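Stop ripping out your attic stairs

2 comments
Share

Every few months a neighbor asks me whether to tear out the narrow staircase to the attic and put in a pull-down ladder. The argument is always floor space. A fixed stair eats a strip of the upstairs hall, and the folding kind eats nothing until you need it. I think most people who make this trade regret it, and I think contractors are too quick to sell it.

Our house had the old kind, steep and boxed in, with a door at the bottom that stuck every June. The man who quoted the job wanted $2,620 to take it out, patch the floor and hang a ladder. I said I would think about it, and I have been thinking about it for six years. 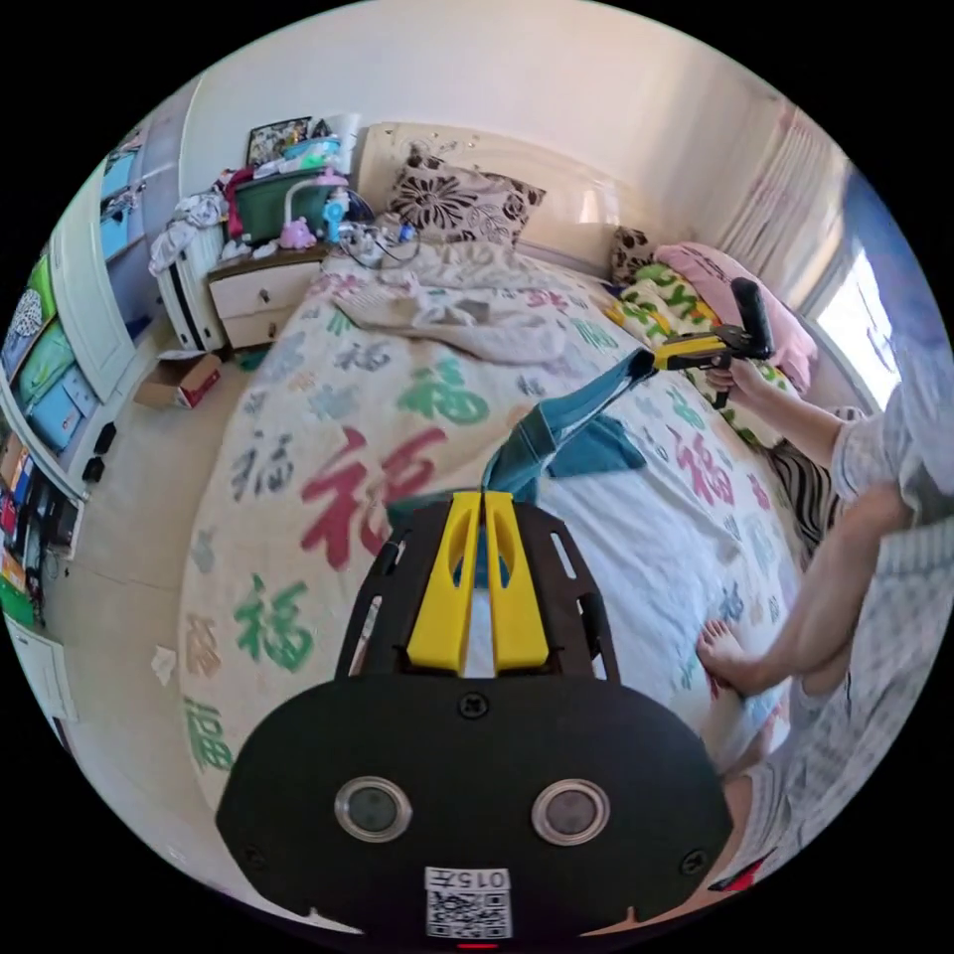

A ladder changes what you use the attic for. With stairs, you walk up carrying a box in both arms. With a ladder, you need one hand for the rail, so the box has to be passed up by a second person or shoved ahead of you with your shoulder. After a while you stop bringing things down at all. The attic becomes the place where the crib and the tax papers go for good.

Then there is the hatch. It is a large hole in the ceiling covered by a thin panel, and unless somebody insulates it and seals the edges, warm air goes straight through it all winter. You can buy a cover for it, and a good one helps. A stairwell with a proper door and weatherstripping has the same problem, but you can fix it standing up, with a screwdriver.

Jade Sutherland sold houses in Seixas for a long time and disagrees with me. She told me buyers look at the extra closet and never ask about the attic. I believe her. Buyers spend half an hour in a house, and the people who live there spend years, and I would sooner remodel for the second group.
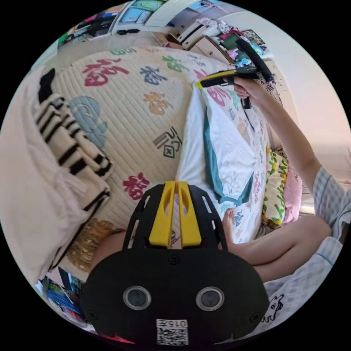 By Ilir Petek
Home & Repair columnist

The strongest case for the ladder is a small upstairs. If the hall is so tight that a bedroom door can't open all the way, take the stairs out. Check the ladder's weight limit first, and count yourself plus whatever you are carrying. A 200-pound man with a trunk is over the limit on some of the cheaper models. Check the ceiling height too, and measure the landing space with the ladder fully open.

For everybody else, there is cheaper work that gets you most of what you want. Open up the triangle under the stairs and put shelves in it. Rehang the bottom door so it swings the other way. Add a second handrail and a brighter light at the top, with a switch at both ends. I did all of that over several weekends and spent $246, not counting the paint, which I already had.

The door still sticks a little. I plane it when it bothers me, usually on a Sunday, and then I go up and get whatever I went up for.

2 comments

Ott Pärn
We took ours out and I miss them every December. The tree is in the garage now.

Zlatko Dimitrov
Ladder here, no complaints, but we only keep suitcases up there. Agree about sealing the hatch.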